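Marking positions on carpet and steel with yellow tape
Speaker notes, Macarena Carretero
October facilities session, Banwood, 25 minutes plus questions

Slide 1. Title
Name, department, one sentence on scope. The talk covers temporary outlines: the kind that go down for a few weeks, get moved, and come up again. Safety lines and aisle marking are a separate subject and have their own rules.

Slide 2. Why outline at all
An outline gives a position that can be checked by eye. An item is inside the tape or it isn't. Coordinates on a drawing do the same job, but someone has to go and get the drawing.
Two kinds of outline in our rooms: floor areas and tabletop areas. Same tape for both. Different problems.

Slide 3. The numbers
Over one season at Plarness and Kerslake we logged 383 outlines. Of these, 118 needed a repair before they were due to come up. Total tape used was around 2,897 feet, counting repairs.
Pause on the repair figure. Nearly all of those repairs began at a corner. Straight runs seldom fail on their own.

Slide 4. Surfaces
Steel: clean with a dry cloth, then alcohol, then let it dry. Tape bonds over its full width. Removal is easy for the first month and slower after that.
Low-pile carpet: vacuum twice, the second pass at right angles to the first. The tape touches only the tops of the fibers, so pressure matters more than the adhesive rating. Use a hand roller. A shoe works badly because it drags the strip sideways.
Flecked or speckled carpet hides dirt well. Vacuum it even if it looks clean.

Slides 5 to 7. Three views of one room
Leave each one up for a few seconds before speaking.
Slide 5: small square on the carpet, lower-left corner, slight overlap of two pieces. Then the larger rectangle nearer to us, where the strip at the upper-left corner looks doubled and a little twisted.

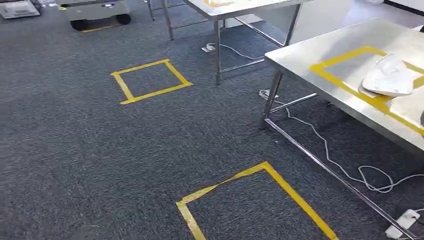 Slide 6: carpet texture from lower down. Small black caster wheel on the same surface.

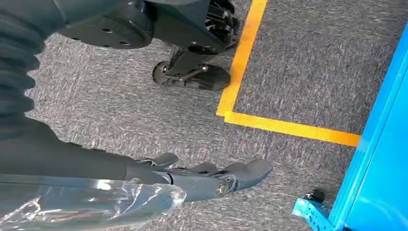
Slide 7: both floor outlines again, the tape line under the rolling cart, and the outline on the tabletop.

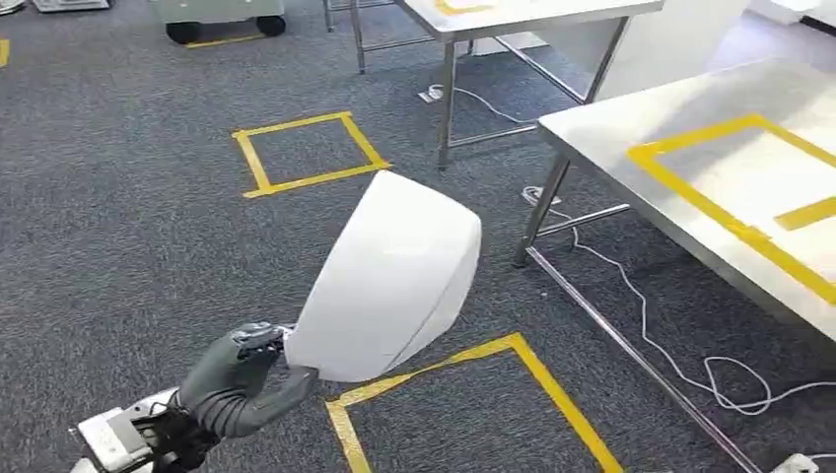
Slide 8. Corners
Three ways to finish a corner:
Overlap. Run the second strip across the end of the first and press. Fast, slightly thicker, acceptable on carpet.
Butt. Cut both ends square and bring them together. Flat, but any gap grows as the ends lift.
Miter. Cut both at 45 degrees with a knife. Neat on steel. Do not cut on carpet; cut on a board and carry the strip over.
Doubled tape is worth lifting and relaying. A twist leaves part of the adhesive facing away from the floor, and no amount of rolling will fix it.

Slide 9. Square enough
Measure both diagonals. If they agree within half an inch, leave it. Our outlines set the area for an item with clearance on all sides, so a small skew costs nothing. Keep the inside dimension as the reference, never the outside, and write it on the room sheet.

Slide 10. Wheels and cables
Casters that roll over tape will lift the edge on the approach side first. Where a cart has to cross a line, lay that line in one piece with no joins under the wheel path.
Cables: coil them away from outlines. A loose loop on the floor catches on a lifted corner and pulls it further — seen twice at Kerslake.

Slide 11. Removal
Pull low and slow, back along the strip. On carpet, pull with the pile. Residue on steel comes off with the Brutell cleaner at normal dilution. Test it on the underside of the table first.

Slide 12. Questions
Likely: tape width. Answer: two inches on floors, one inch on tables.
Likely: colors. Answer: one color per room, and the room sheet says what each outline is for.
Spare slide with the inspection form if there is time.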